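Gerkthorpe Home Forum > Bathrooms > Storage and Small Annoyances

Toothpaste: cup, drawer or flat on the counter?

gravelpit
12 Jul 2020
We moved into the new place with a bathroom the size of a phone booth, and the only surface is a ledge that slopes toward the sink. Tube laid flat slides into the basin. Tube in the medicine cabinet falls out when you open the door, which I do every morning with my eyes closed. I bought the Bodin wall dispenser, the one where you push the brush in and it squirts for you. It squirted for me, all right. It is now in a box in the hall with the other things I'm going to return.
What do you people do? Looking for something that costs less than 12 dollars and doesn't need drilling. The tile is old and I rent.

mrs_peppercorn
Drawer. Cap on, done. I don't understand how this is a topic.

gravelpit
No drawer. Phone booth.

lintcollector
Cup. Any cup. We've had the tube and the brushes in a jelly jar for years. You do get the white sludge at the bottom, and at some point you have to look at it and make a decision.

HalfBathHal
The sludge is why I quit cups. If the brushes go in there with the paste, water runs down the handles and sits. Two cups or nothing. One for brushes, which gets rinsed, one for the tube, which stays clean if the cap is on. My household does not believe in caps so I'm speaking from theory.

mrs_peppercorn
Two cups on a counter the size he's describing. Wonderful. Where does the soap go, his pocket?

HalfBathHal
She may have a point about the soap.

tubeless_in_theory
Has anybody tried the Gevska clip? It's a flat plastic bar that slides up the tube as you use it, with a hook on the end, and it hangs off the towel rail. Mine has held up since January. The tube hangs cap down so the paste is always at the business end. Looks like something at a butcher's, but it works.

lintcollector
I had that clip. It let go in the night and I thought we were being robbed.

tubeless_in_theory
Then you didn't slide it up far enough. There's a ridge. It clicks.

lintcollector
There was no click. I have listened for the click.

oldgrout
Cup, and put the tube in cap DOWN. I can't believe it has taken this long for somebody to say it. If you stand it cap up, everything runs to the crimped end and you spend the second half of the tube strangling it. Also, please use a cup with some weight. A plastic tumbler goes over as soon as the tube is full, and a full tube is the heaviest it's ever going to be.

HalfBathHal
Cap down in a cup means the cap is sitting in whatever is in the cup.

oldgrout
So don't have anything in the cup.

mrs_peppercorn
We have now reinvented the drawer, but round.

gravelpit
I laughed, but I still don't have a drawer. Weight makes sense. What do you use, a glass? I've broken two in that sink already and I've lived here 30 days.

tubeless_in_theory
I'd still say clip. Or the Dustomgate suction shelf if the tile is smooth enough. Is it smooth enough?

gravelpit
It's 63 years old according to the landlord, who says it like I should be paying extra. Nothing sticks to it. The suction shelf lasted one shower.

oldgrout
Coffee mug. Everybody owns too many. The handle gives you something to grab when you clean the ledge.

HalfBathHal
A mug in the bathroom always makes me think someone's left their coffee in there. I've picked one up and nearly drunk from it. I'd rather have the sludge jar.

oldgrout
That's between you and the mug.

latherandrinse
I'm with oldgrout on this, and I came to it the expensive way, through three dispensers and a bamboo thing that grew a beard. What I'd add is that the mug needs something under it. On a slope a glazed base will creep, and you won't notice until it's at the edge, so put down a mat with some texture and it should have more to hold on to. On a wooden table, then: white ceramic mug, orange textured mat, tube standing in it with the flat crimped end up. A tube that size sticks out plenty, so you can grab it without fishing around. The orange does nothing for my decor, but I can find it without my glasses, and mrs_peppercorn is welcome to keep hers in the dark with the bobby pins. gravelpit, measure your ledge before you buy a mat. Mine overhung and I had to go at it with the kitchen scissors.

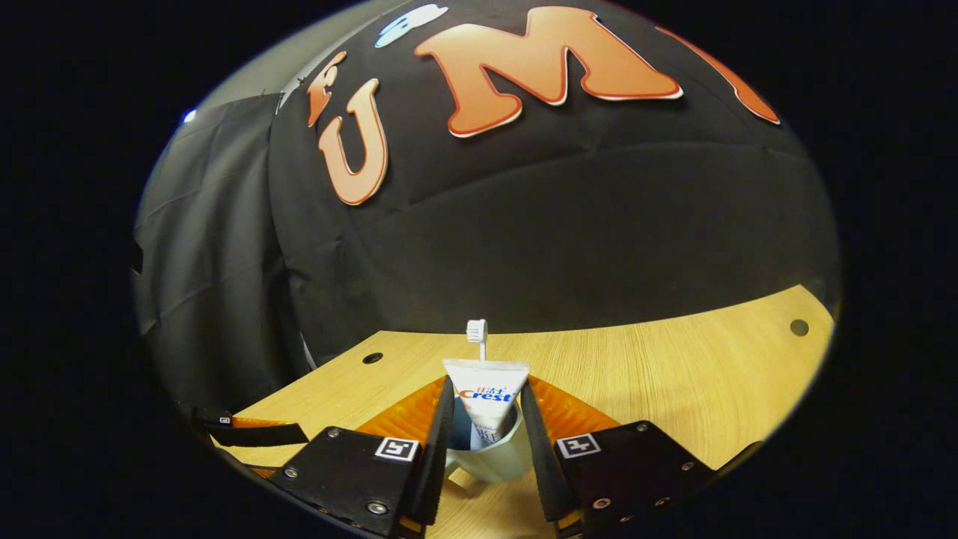
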